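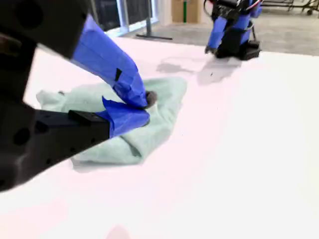

The Stellavden box set is finally up on our shelves, all 4 seasons of it, and if you only ever caught the show in bits on late-night cable you're in for a treat. It was shot in one long, foggy stretch around a made-up harbor town called Mikum, and it looks so much better on disc than it ever did on TV!

**What's in the box**

- 8 discs, two per season
- All episodes in the order they were meant to run (the broadcast order swapped the lighthouse story and the ferry story, and the ferry one makes no sense first)
- The pilot in its long cut, with the dinner at the Baláž house put back in
- A fold-out map of Mikum, printed on both sides
- Subtitles in English, Spanish and French

The dinner is worth the price for fans. In the TV cut you go straight from the boat to the funeral, so when the Baláž sisters stop speaking to each other in season two it feels sudden. With the scene back, you hear the younger one ask for the house keys, and you see who answers her. Watch the mantel clock too — it's stopped at the same time as the one in the very last episode, and people on the message boards have been happily arguing over it ever since.

**Extras**

There are five short features. My favorite follows the sound crew as they work out the hum of the Plurkovex, the machine under the cannery that the whole third season circles around. They built it up from a freezer motor and a slowed-down choir, and once you know that you can pick out the voices (try it with headphones). There's also a blooper reel and a commentary track on the finale. The commentary gets quiet in the big scenes, which I liked.

**Good to know**

The discs are Region 1. Sound is stereo on seasons one and two and 5.1 after that. The case is a little wider than a normal box set, so measure your shelf if it's tight. The map is packed flat under the last tray, and it's easy to miss when you first open everything up.

Season three has the episode with the flooded school, which got cut short in reruns. It's complete in this set, with the original song over the end credits.

**Orders**

In stock as of August 22, 2018. Limit of 2 per customer while this first batch lasts. A second batch is due in February, with the same discs and the same map but a plain gray case.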